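第四章 夹爪的安装、归零与试夹

本章适用于在家里或共享工坊里自行组装的 Mano 桌面机械臂。开始之前，请确认已经完成第三章的底座固定和走线，控制盒能正常上电，六个关节都能在点动模式下转动。如果第 5 关节还有异响，先回到 3.6 节处理，不要带着问题装夹爪。

夹爪部分由 Verna Blackwood 在 Forholm 工坊整理，后来又按几位组装者的反馈改过两次。文中的螺丝编号以零件袋上的标签为准，早期批次的袋子没有标签，请对照附录 B 的尺寸表。

4.1 需要准备的东西

夹爪总成一套（壳体、两根手指、舵机、连杆）
腕部相机模块及排线
M3×8 螺丝和 M3×12 螺丝，各一袋
2.5 mm 内六角扳手
中强度螺纹胶
台钳或桌面夹具一台，钳口能夹住 3 mm 以下的薄件
试夹用的条状软件，橡胶、硅胶或软塑料都可以
装有 Ban 控制软件的电脑

台钳不必太讲究，旧的也能用，钳口平行就行。钳口上有明显毛刺的，先用锉刀修一下。

4.2 把夹爪装到腕部

1. 关闭控制盒电源，拔下电源插头，等指示灯完全熄灭。

2. 用手把第 5 关节转到法兰朝下的位置。关节有阻力是正常的，慢慢转，不要用扳手撬。

3. 将夹爪壳体的定位销对准法兰上的销孔，轻轻推到底。推不到底时，检查销孔里有没有打印残料，用小钻头手动清理。

4. 装入四颗 M3×12 螺丝，每颗先只拧两三圈，再按对角顺序拧紧。

5. 舵机线从壳体后侧的线槽穿出，在腕部留一个松弛的弯，然后扎到小臂上。

6. 用手把腕部从一端极限转到另一端，看线有没有被拉直或夹住。有的话，剪掉扎带重新留余量。

注意：壳体是打印件，孔壁承受不了太大的力。手感变硬以后再拧四分之一圈即可。法兰一侧是金属螺纹，可以点螺纹胶；壳体一侧不要用胶，部分螺纹胶会让塑料开裂。

4.3 安装手指

两根手指左右不能互换。内侧刻有 L 和 R，从夹爪后方看，L 装在左边。

1. 把连杆转到张开位置。

2. 插入手指根部，对齐销孔，装入 M3×8 螺丝。

3. 用手合拢手指，检查两个指尖是否对齐。前后错开超过一张名片的厚度时，松开螺丝重新调整。

4. 反复开合几次，全程应当顺滑。如果在某个位置发涩，多半是连杆螺丝太紧，退八分之一圈再试。

指面可以贴防滑胶垫，也可以不贴。贴了以后夹软件更稳，但闭合位置会变，必须在贴好之后再做 4.5 节的归零。已经归零过的，贴完要重做一遍。

4.4 连接腕部相机

相机排线很薄，插拔时捏住加强片，不要拉排线本身。

1. 打开相机座的锁扣，触点朝向电路板插入排线，压下锁扣。

2. 把相机模块卡进支架，拧紧侧面的小螺丝，先不要拧死。

3. 上电，打开 Ban，在“设备”页选中腕部相机。

4. 调整支架角度，直到画面里能同时看到两个指尖和指尖下方的工作面。夹爪壳体占去画面上方的一部分没有关系。

5. 拧紧小螺丝，再看一眼画面，确认拧的时候角度没有跑掉。

画面有横纹时先换一个 USB 口。直接插在电脑上通常比经过集线器稳定。画面时有时无，多半是排线没有插平，断电后重插。

4.5 夹爪归零

归零的目的是让软件知道手指完全闭合和完全张开时舵机各在什么位置。在 Ban 里，开度用 0 到 200 的整数表示，0 为闭合，200 为全开。

1. 把机械臂移到桌面上方的空处，指尖离桌面至少一个手掌的高度。

2. 进入“夹爪”页，点“释放力矩”。这时手指可以用手推动。

3. 用手轻轻合拢两指，到指面刚好接触为止，点“记录闭合”。

4. 张开到机械限位，再往回收一点点，点“记录张开”。

5. 点“恢复力矩”，然后依次输入 0、50、200，观察手指动作。

6. 输入 0 时两指应当刚好贴合，舵机没有持续的嗡声。有嗡声说明闭合位置记得太紧，从第 2 步重做。

小心：恢复力矩的瞬间手指可能会动一下，手要先拿开。舵机的力不算大，但夹到指甲边缘仍然很疼。

归零数据保存在控制盒里，换电脑不用重做。换舵机、换手指或者拆过连杆，都要重做。

4.6 用台钳做试夹

第一次试夹，建议把工件固定住，不要直接从桌面上抓。工件不动，手指的偏差就容易看清楚，也不会把零件碰得到处跑。

1. 台钳放在机械臂正前方，用螺栓或 G 形夹固定在桌面上。用力推一下，确认它不会滑动。

2. 把试夹件竖着夹进钳口，露出的部分要比指尖的接触面长。钳口夹到工件不晃即可，软件夹得太紧会鼓出来，影响后面的判断。

3. 清理台钳周围，把工具和散放的螺丝收走。机械臂会经过的线缆要挪开或固定好。

4. 在 Ban 中把速度上限设为 6%。试夹阶段不要调高。

5. 夹爪开度设为 97，用点动模式把指尖移到工件正上方。

6. 切换到单轴下降，步距选最小一档，一步一步往下走。每走一步都看一下两边的间隙。

7. 指尖到达工件中上部时停下，不要让指尖碰到钳口。
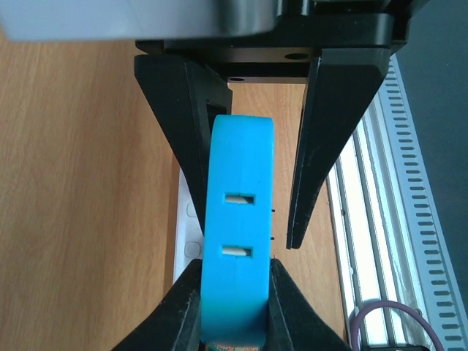
8. 比较左右两侧的间隙。一边已经贴上而另一边还有空隙时，沿夹爪开合的方向平移，步距仍用最小一档，直到两边接近一致。

9. 每次把开度减小 2，直到两指都接触工件。记下这时的数值，后面称为“接触值”。

10. 从接触值再减 3 到 5，作为夹持值。软件取大一些，硬件取小一些。

11. 保持夹持值，用手轻轻推一下工件的上端。工件与手指之间没有滑动，就可以进行下一步。

12. 松开台钳，单轴上升，把工件提离钳口，停几秒，再原路放回，夹紧台钳，张开手指。

警告：台钳没有松开之前，不要执行上升。固定的工件会把力全部传到腕部，轻则舵机过载保护，重则打印壳体从螺丝孔处裂开。Mulorport 那边的工坊用这套步骤时，在台钳手柄上挂了一块翻牌，松开后翻成绿色，再去碰键盘。一个人操作的话，也值得照做。

4.7 间隙偏差的判断

试夹时两侧不对称，原因一般在下面几种里面。请按顺序检查，前面的改起来比较省事。

工件歪了。松开钳口重新夹，用直角尺靠一下。

对位不准。平移以后间隙能够调匀，属于这种情况，不需要动硬件。

手指装偏。平移调匀之后，换一个高度又不匀，说明手指与工件不平行。回到 4.3 节检查销孔和螺丝。

法兰没有贴平。两根手指朝同一个方向倾斜时，松开四颗法兰螺丝，清理接触面再装。

第 5 关节零位不准。前几项都没有问题，再考虑重做关节零位，步骤见 3.4 节。

不要用弯折手指的办法去修正偏差。手指根部很快会疲劳，过一段时间又会偏回去。

4.8 保存夹持参数

1. 在“夹爪”页点“新建夹持”，填入接触值和夹持值。

2. 名称请写清楚工件和方向，例如“软条_竖直”。只写“测试 1”的话，过一个月就认不出来了。

3. 上升高度先填 50 mm。高度太大时，小臂可能碰到上方的灯架或搁板。

4. 点“试运行”，软件会以当前速度上限走一遍。手放在急停旁边，不要离开。

5. 连续三次夹取和放回都没有滑动，再把速度上限逐步调高。

共享工坊里几个人共用一台机械臂时，各人把参数存进自己的配置夹。默认配置夹里只放大家都用得上的，改动之前在工位本上写一行。

4.9 常见问题

手指闭合后慢慢松开
检查供电。电源电流不足时，舵机保持不住位置。另外看一下“保持力矩”有没有被关掉。

夹住以后工件向一侧弯
接触值取得太早，一侧先到位，把工件推了过去。重做 4.6 节第 8 步和第 9 步。

归零后输入 0，两指之间仍有缝
闭合位置记录时没有合到底，或者贴胶垫前归的零。重新归零。

下降时突然停住，软件提示过载
先按急停，再检查指尖是否顶到工件或钳口。用手把关节退开，然后解除急停。不要反复点“继续”。

相机画面里指尖的位置和以前不一样
支架松了。按 4.4 节重新调角度。如果用到了相机标定，标定也要重做。

4.10 用完以后

张开夹爪，把机械臂移回停放位，再关电源。带着工件断电，工件会掉下来，手指也可能卡在半闭合的位置。

指面用干布擦即可，有油污时蘸少量酒精。酒精不要沾到透明塑料件上。法兰螺丝在头一周用完后复紧一次，之后每个月看一次。

拆下的手指和剩余螺丝放回原来的袋子，左右手指放在一起，不要分开存放。更换手指的型号和打印设置见附录 C。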